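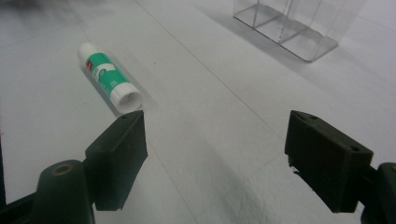
A glue stick on a white tabletop, with a clear organizer behind.

May - By Ieva Ozoliņš

Stollar has revised its stationery list for shared craft rooms, replacing liquid adhesive with glue sticks at all 17 sites. The order covers 247 sticks, to be kept in desktop organizers at each work table. Caps must be refitted after use - dried adhesive accounted for most of the 103 units written off last year. Existing liquid stock will be used up before the change takes effect.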